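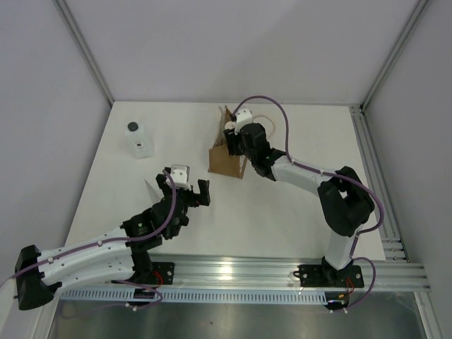
A two-arm bench cell with the right gripper inside a paper bag and a capped bottle on the left of the table.

Home | News | Products | Integrators | Events | Contact

Anwood opens rental program for two-arm bench cell

Anwood has begun renting its two-arm bench cell by the month, with installation and operator training included in the fee. The cell was previously sold only as a complete unit. The rental program opened in August and covers small packing and sample-handling operations that run short batches and change products often.

The standard contract runs 6 months. The monthly charge is $920 per cell, which covers the arms, the enclosure, the control computer and one software package. Freight is billed separately. Customers who buy at the end of the term receive credit for half of the rental payments.

Both arms mount on a single aluminum extrusion rail along the front of a white work surface. The enclosure is closed at the back and on both sides, and loading is done from the front. Each arm ends in a fingered gripper. Wiring to the grippers is carried on the outside of the arms, and Anwood says a damaged cable can be replaced on site with hand tools.

The software package offered at launch is called Fenda. It handles bagging and unbagging tasks, in which one or both arms work at the mouth of a paper bag. Bags are harder to automate than rigid cartons. The opening changes shape on contact, and a grip that worked on one bag can fail on the next. Fenda is set up by demonstration: an operator guides the arms through the task a number of times, and the software builds a routine from the recordings. Anwood recommends 30 demonstrations for a new bag size and fewer when only the contents change.

"Most of the calls we get are about a job that takes up part of a shift," said Indira Rai, who manages the rental program. "The purchase price was hard to justify for that. A monthly rate can be charged against the job."

Mazurek, a contract packer with a site in Irness, had a cell on trial before the program opened. The company used it to place capped bottles and folded inserts into paper bags for mail-order customers. Rok Atanasov, the line engineer at the site, put the average cycle at 19 seconds per bag once the routine had been tuned. A trained packer at the same station is faster, he said, but the station had been hard to staff in the evening.

Atanasov listed two limits. Bags that had been stored flat under weight did not always open fully, and the arm then pushed the bag over. The site now opens these bags by hand before loading. Glossy labels also caused missed detections until the overhead lighting was changed. "Plan on a week before you trust it with an order," he said.

The cell needs a level floor and a standard wall outlet. It does not use compressed air. Anwood does not rate it for washdown areas or for direct contact with unwrapped food.

Replacement gripper fingers are treated as wear parts and are not covered by the rental fee. One spare set ships with each cell. A second package, for sorting small parts into trays, is in testing, and rental customers will be able to switch to it during a contract without a new setup charge.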